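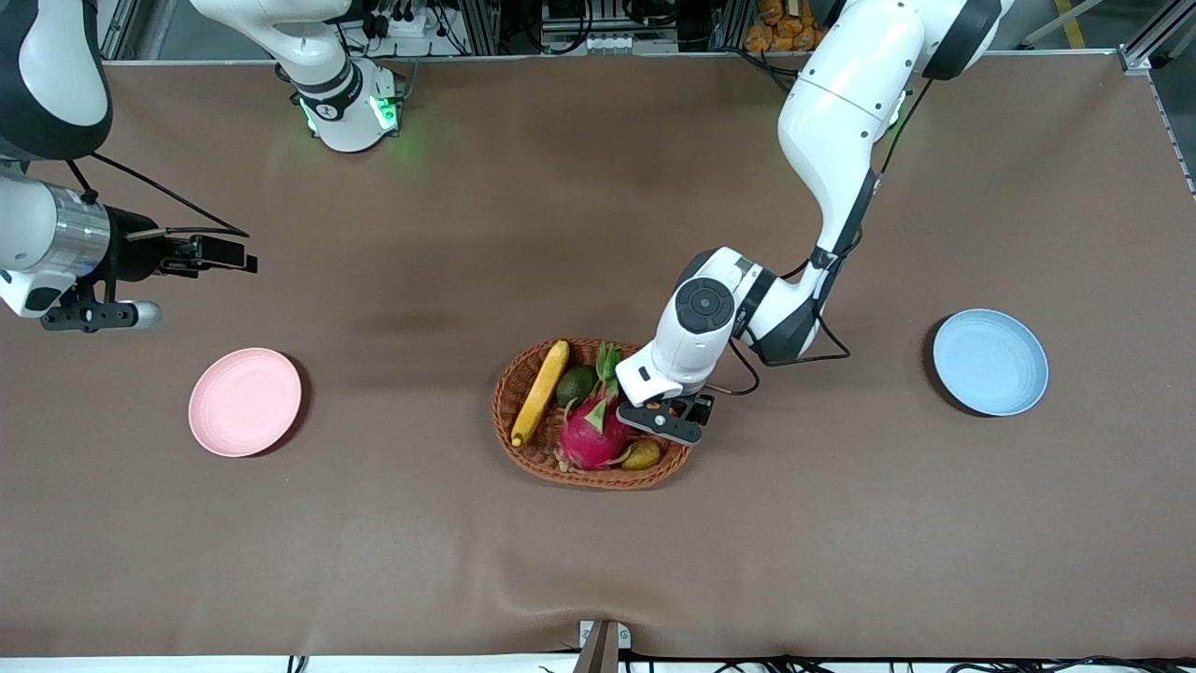 *A robot arm with its gripper at the rim of a basket of fruit.*

## What does a conductor do?

When a band plays a concert, one person stands at the front and makes no sound at all. This is the conductor.

The conductor's first job is to keep everyone together. The right hand usually beats time, often with a thin stick called a baton. A downward beat marks the start of each bar, so a player who gets lost can look up and find the place again.

The left hand does other things. A raised palm can mean "play louder". A flat hand pushed gently down means "softer". A quick look or a nod tells a player to come in - this is called a cue.

Most of the work happens before the concert. Corey Henare conducts the Drumville town band, which has 14 cornet players and 9 drummers and other percussionists. They start practising in September for a winter concert. Corey reads the score at home first. A score is a big book of music that shows every part at once, and the longest one the band owns has 136 pages.

**Try it yourself**

Put on a march and count "one, two, one, two". Move your hand down on one and up on two. Now try a waltz, which goes down, out, up - three beats in each bar.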